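Ticket 3246
Queue: Packing bench / consumables and fittings
Product: Zemix yellow tray, two-panel
Site: Arklow
Status: Open, awaiting supplier

Summary: small black parts do not sit square on the tray. Some end up tilted and fail the level check before the lid goes on. 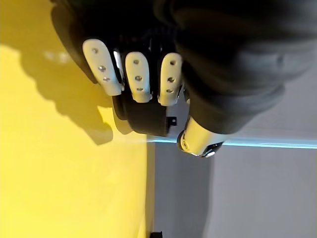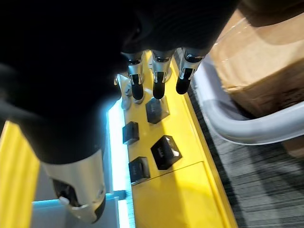

Initial report
Parts are placed on the yellow surface by hand count from the Tesia order sheet. On the first run of the morning 5 parts failed the level check. On the second run, same tray, 2 failed. No damage to the parts themselves. The rejected ones were put back on the same tray and passed on the second attempt, so a moulding fault in the part looks unlikely.

Checks carried out

1. Tray wiped down with a dry lint-free cloth. A little grit came off the surface, mostly from along the raised rim. Failures continued.

2. Straight edge laid across the seam between the two panels. One panel stands slightly proud of the other. A part set down across the seam rocks when pressed at the corner. A part set down clear of the seam does not.

3. Tray turned end for end on the bench. The fault moved with the tray. Bench top ruled out.

4. Spare tray fetched from stores (older batch, Arsenault label on the sleeve). Same parts, same order sheet. No failures over 7 runs.

5. Original tray put back. Failed again on the first run.

Comment, 11.20
Please confirm whether the panels are meant to be pressed together before use or whether they arrive fixed. The leaflet covers cleaning and stacking only. I tried light pressure with the flat of the hand and the step did not change. I did not want to force it.

Comment, 14.05
Stores say the February delivery was stacked on its side under the racking. Could account for a slight bow. The other trays from that delivery have not been checked with a straight edge yet. Please do not issue any more of them until this is done.

Workaround
Keep parts off the seam. Leave a gap the width of one part on either side of it and start a second tray if the order does not fit. Level check to be done before the lid goes on, not after, as the lid hides a tilted part and will mark the top face.

Outstanding
Straight edge check on remaining February trays.
Reply from supplier on panel fixing and permitted step height.
Update the order sheet with the seam gap if the workaround is to stay in place beyond this month.

Priority lowered from 2 to 3 while the spare tray is in use.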